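September 28, 2020

The county mailed everyone a glossy card about the new electronics take-back program, and I've now read it more times than is healthy. I have questions. Long thread, mute me if you need to.

Background for people who don't live around Nulville: you used to drive your dead TV to the transfer station, pay a fee, and a man pointed at a pile. As of March the county has a contract with a company called Bekico and the whole thing is free. You drop off, they "give your device a second life."

I like free. I also like knowing who pays when something is free, and the card doesn't say.

The phrase on the front is "100% diverted." Diverted from what, to what? If I give you my old laptop and you put it in a warehouse for three years, you've diverted it. If you sell it by the pallet to a broker two states away, you've diverted that too. It's a word about where a thing didn't go.

I called the number on the card and asked. The person was perfectly nice and read me the card.

So I called the county. The county told me to call Bekico.

OK, second claim. "Most devices are refurbished and returned to the community." Most by what? Weight? Units? A cell phone and a 32-inch TV are both one device, and one of them you could lose in a couch.

There's an annual summary buried in the July meeting packet, after the thing about culverts. It lists 1,490 desktops taken in at the Nulville drop-off. Next column, "reused," 7 percent. Next column, "processed," the rest. No footnote for "processed."

7 percent isn't most. I read it again in case I had the columns flipped. I did not have the columns flipped.

Someone is going to say old desktops are junk anyway, so 7 percent is fine. Maybe! Laptops may do better, and the summary doesn't break out laptops. But then print that on the card. "We reuse a few and shred the rest, and shredding is still better than a ditch." I'd respect that card. I'd put it on my fridge.

My own feeling is that plain office desktops are the LAST thing you should be shredding. They're ugly, but they come apart with one screwdriver or none. The drive slides out, the memory pops out, the power supply is a box with screws in it. Compare that to a tablet, where everything is glued to everything else and the battery is waiting to ruin your afternoon.

A tower with the side off, and in the last picture a hard drive in a blue caddy: 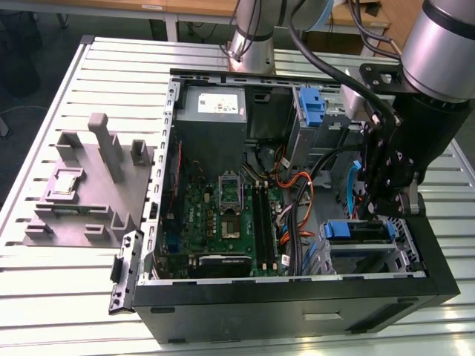
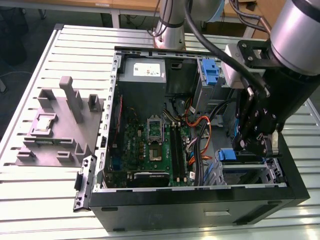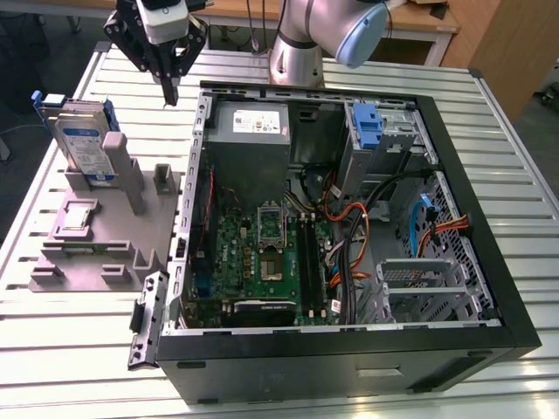
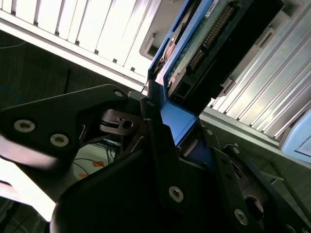 Aparecida Assunção replied: You're skipping labor. Checking one old desktop takes somebody half an hour if it goes well, and then you're selling it for less than you paid them. I'm not defending the card, but the 7 percent doesn't surprise me at all.

Fair point and I should have gotten to it sooner. Yes, labor is the whole problem. A half hour of a person's time against a machine that fetches maybe a tank of gas. I believe it.

But look at where that leaves us. If reuse loses money on every unit, then a company that takes the stuff for free has no reason to do much reuse, and every reason to say it does. I'm not accusing anybody of lying. I'm saying I can see which way the floor slopes.

Also, the county could pay for reuse. Put a dollar amount on every machine that goes back out the door working. They pay for road salt by the ton and manage to keep track of that just fine.

Third claim, and this one bugs me the most: "Your data is safely destroyed." By whom, when, and do I get anything in writing?

The drop-off is a folding table and a rolling cart. I brought a desktop in August, a guy took it, put it on the cart with the others, and thanked me. Didn't ask my name. I'm not sure what a certificate of destruction would even say. "One computer, from a woman in a green Subaru."

Before anyone panics, I'd pulled the drive at home. You should too. On most towers it's the easiest part to get out, and then it lives in a drawer with your other drives forever, like mine do.

(I know. I'm contributing to the problem. My drawer is not on the county's website claiming to be a second life, though.)

Several people have asked about wiping software. I'm not going to recommend one. I'll say that a neighbor paid for something called Zillovlow that promised "military level" erasing, and as far as I can tell it emptied the recycle bin with a progress bar. If a product brings up the military I put my wallet away.

If the drive is encrypted and you lose the key on purpose, you're in pretty good shape. If it isn't, do a full overwrite with whatever your system comes with and let it run overnight. Or keep the drive. Or drill it, if you own a drill and goggles and want to feel something.

Somebody DM'd me that Mansour's on Route 12 will take old computers and sort out the good ones. I went Saturday. True, but with limits: he wants things less than 10 years old, with the power cord, and no monitors. He'll tell you to your face when yours is scrap, which I found refreshing.

I asked him what share he gets running again. He said he'd never worked it out and anybody who gives you a number off the top of their head is selling something. So that's my favorite source so far and he refused to give me data.

He did say what kills most of them isn't age. People take the memory and the drive out before donating and then the machine sits, because buying those parts costs more than the finished thing is worth. Which made me feel bad about telling you all to pull your drives. Pull the drive anyway. Leave the memory in. Leave the little plastic tray or bracket too if you can, apparently those are a pain to find.

A few replies are along the lines of "why are you against recycling." I'm not. I've been rinsing peanut butter jars since I was a kid. I'm against a card that says "most" on top of a table that says 7 percent, mailed to every house in the county, on coated paper.

And I know how this goes. Two years from now somebody finds a warehouse full of old TVs, everyone acts shocked, and the county pays to haul it all out because the free thing ran out of money. That has happened in enough other places that I don't think it's rude to ask before instead of after.

What I've asked the county for, in an email, so it's on record:
- what "processed" means, with the name of whoever does the processing
- reuse by type, laptops and desktops and phones separately
- who checks any of it besides Bekico
- some kind of receipt for anything with a drive in it

They have 12 business days to answer a records request. I'll post whatever I get, including if it makes me look silly. If it turns out laptops are at some wonderful number and "processed" means a reputable smelter, I'll say so in this same thread, same font size.

Since it keeps coming up in the replies: no, I don't think you should keep your old stuff in the garage until this is settled. If it's dead, take it in. The drop-off is still a lot better than the curb. Just don't let the card tell you your 2009 desktop is in a classroom somewhere helping a child with fractions.

If it still works, skip the cart entirely. Ask at the library, ask your kid's school, post it on the local board with the specs and "free." I put up a clunky old machine in June and it was gone by dinner, to a guy who wanted it for running his embroidery software. He sent me a picture of a hat.

Anyway the next meeting is the second Tuesday, on video, and public comment is at the very beginning this time, so don't log on late like I did in July. Electronics is item five on the draft agenda, right after the culverts again.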